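# Ladainha de Orndale

A **Ladainha de Orndale** é uma oração responsorial em uso na abadia beneditina de Orndale e em algumas paróquias que dela dependeram. É composta por 63 invocações, distribuídas por quatro secções, e reza-se sobretudo nas têmporas de outono e na véspera da festa da dedicação da igreja abacial, em outubro. 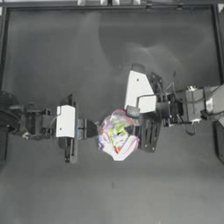
O texto mais antigo que se conserva encontra-se num processional manuscrito de 1657, copiado no priorado de Vundstead para uso do coro. O copista deixou à margem indicações de canto que mostram que a ladainha já era conhecida de cor: em várias páginas aparece apenas a primeira palavra da resposta. A origem da oração é, por isso, anterior ao manuscrito, mas não há acordo quanto à data.

## Estrutura

A primeira secção abre com o *Kyrie eleison* e com as invocações à Santíssima Trindade. A segunda dirige-se à Virgem Maria e aos anjos. A terceira, a mais longa, reúne apóstolos, mártires, confessores e abades, com lugar de destaque para São Bento e Santa Escolástica. A quarta é formada por súplicas pela paz, pelas colheitas, pelos viajantes e pelos defuntos da comunidade, e termina com o *Agnus Dei* e uma coleta.

A resposta varia consoante a secção. Nas invocações aos santos emprega-se *ora pro nobis*; nas súplicas, *te rogamus, audi nos*. Uma particularidade de Orndale é a repetição da súplica pela paz, cantada primeiro pelo hebdomadário e depois por todo o coro - costume que o processional de Vundstead já regista.

## Variantes

A chamada versão de Ekik tem 53 invocações. Omite os abades locais e abrevia a secção final, e destinava-se a procissões mais curtas, feitas fora do recinto monástico. Foi impressa num folheto com tiragem de 700 exemplares, hoje raro, que traz o latim e a tradução em colunas paralelas.

## Melodia

A ladainha canta-se num tom simples de recitação, com uma única inflexão no final de cada invocação. A edição Grabowska, a mais utilizada atualmente, transcreve a melodia em notação quadrada e acrescenta um segundo tom para os dias de penitência. Este segundo tom não figura no manuscrito e parece derivar da prática oral do coro.

## Uso atual

Na abadia, a oração é rezada depois de Vésperas, em procissão pelo claustro ou, quando chove, no interior da igreja. Nas paróquias usa-se quase sempre a versão de Ekik, em língua vernácula.

## Ver também

- Ladainha de Todos os Santos
- Rogações
- Têmporas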